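Duggan Adds Round White Table to Clelo Range for Shared Laboratories

GURTHORPE, September – Duggan has extended its Clelo line of workroom furniture with a large round table for laboratories where several people use one surface. The top is white and is supplied in two diameters. Delivery takes nine weeks.

"Labs fill up, and the corners of a rectangular bench are the first place things get left," said product manager Sandra Hartley. "A round top keeps the middle within reach from every side."

The Dalley plant has capacity for nearly 2,600 tops a year – all finished on the same line as the existing Clelo benches.
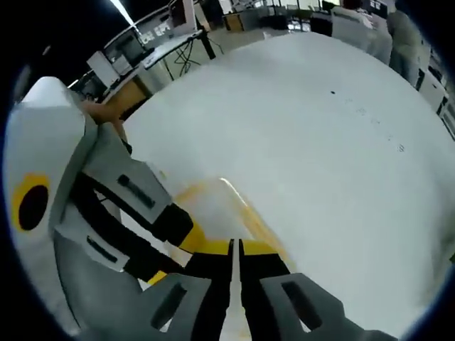

Replacement tops can be ordered separately. Trade inquiries go to Terence Tunstall at the Gurthorpe office.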